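Clodari bindery, notebook
Sunday, November. Colleen Hawthorne.

Juninance, signed edition, for Poirier. Run is 100 copies plus overs. Second day on the text blocks.

Collating. Each block is 12 signatures. Went through the whole pile against the step marks on the spine folds. One block had signature nine ahead of eight, and another had a repeated four and no five. Both pulled. The marks are too light on this printing and hard to read under the lamp, so ask Poirier to have them set heavier if they go ahead with the next book in the series.

The map section is the slow part. It is a four-page tipped-in sheet between the front matter and the prologue, on a heavier stock than the text, and the printer cut it long grain in the wrong direction. With paste it cockled along the gutter within minutes. Switched to straight PVA, narrow line, brushed outward with a waste sheet as a mask. Flat after an hour under boards. The fold still resists a little. Acceptable, but the sheet will want to spring when the reader opens to the prologue. Not fixable at this stage. 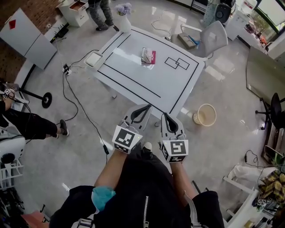 Table, black tape border and inner line. White tray at one end.

Trimming. Got through 65 blocks before stopping. Head and tail are clean. Fore edge showed a slight step on the last few, always on the same side, so the clamp is letting the block creep. Put a strip of binder's board under the clamp and the step went away. Those few need a light sanding before the edge color goes on. Marked them with a pencil tick on the back waste sheet.

Edge color. Poirier wants the dark green from the jacket. Tried two dilutions on offcuts from the trimming:
Thin mix, 2 coats: even, no bleed, reads gray next to the jacket proof.
Strong mix, one coat: right color, but it ran into the sheet almost a millimeter at the map, where the heavier stock leaves a gap.
Next test is the strong mix with the block clamped harder and the map area burnished first. Offcuts are in the drawer with the dilutions written on them.
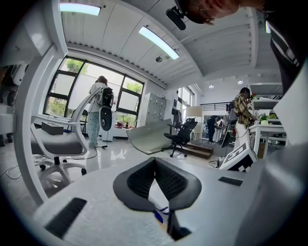
Finger pad and label, close.

Signature page. The author's sheets came back in a different order than they went out, and the numbering follows the order she signed them in. I am leaving it. The limitation statement only says "signed and numbered," so there is no need for the number to match a copy in the ledger until the books are cased. Three sheets have offset from the pen onto the facing leaf. Checked the spares and there are enough.

Cases. Clemo sent the cloth. Color matches the swatch, but this roll is stiffer and the turn-ins at the corners are bulky. Pare the board corners slightly and use the bone folder while the glue is still wet. Spine width on the first dummy was taken before the map sheet was added, so the case was tight at the joint. Remeasured from a nipped block. Clemo to be told before the spine brass is ordered — the title line was spaced for the old width, and the series number sits under it with very little room.

Still open:
finish trimming
sand the ticked fore edges
edge color test on a full block, use one of the pulled ones
new spine measurement to Clemo
heavier collating marks, raise with Poirier
headband color, no answer yet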